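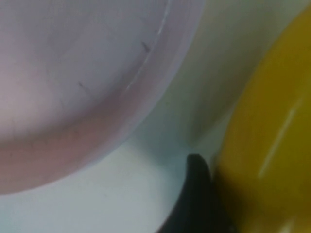 4.2 Surface condition of household plastics

Staff in small museums often treat mass-produced plastic tableware as low-risk material. The survey carried out at the Colberg and Lirkis stores suggests that this view should be revised, as plastic kitchenware made up a growing share of the objects for which a change in surface or color had been noted since the previous inspection. Color in such pieces is hard to record in words. In the translucent bowl in Figure 4, the tint passes from a whitish lavender to a dusty pink along the lower curve, where the material appears thicker, and a single term such as "pink" or "lilac" on a catalog card would be correct for one area and wrong for another. Two small dark marks are also present, one just inside the rim and a fainter one on the interior. Marks of this kind were entered in the survey as "dark mark, cause not determined" unless testing had been carried out.

Figure 4. Translucent plastic bowl, detail of rim and interior.

The survey covered 111 objects held in open shelving or in lidded boxes. Each object was examined by two members of staff working separately, and the two records were compared afterward. Where the records differed, both were kept. Westerberg had proposed this approach for glass and enamel, and it was adopted for plastics without change, apart from the addition of a field for odor.

Disagreement between examiners was highest for color and lowest for cracks and losses. Examiners used different words for the same tint, and the same examiner sometimes used different words when the object was seen again under another lamp. Gloss was a further source of difficulty. A bright line of reflected light along a rim can be taken for a scratch if the object is viewed from one side only, and the instructions were amended in February to require that each piece be turned before any scratch is recorded.

Light levels at the two stores were not the same. The Lirkis store has no windows, while the Colberg store receives daylight from a north-facing stairwell – a feature of the original building that cannot be altered. Objects at Colberg had been moved between shelves several times, and their location history was incomplete. For this reason no attempt is made here to link the color of any single object to its exposure to light.

Lumenta has argued that condition terms should be tied to a set of printed reference swatches. A trial set of 20 swatches was prepared for the Bristton workshop and tested on opaque objects with good results. Translucent objects were less easily matched, as their apparent color depends on wall thickness and on whatever lies behind them. It is recommended that such objects be matched against a plain white card, at the thinnest and the thickest point, and that both readings be entered. The revised form is given in Appendix 2.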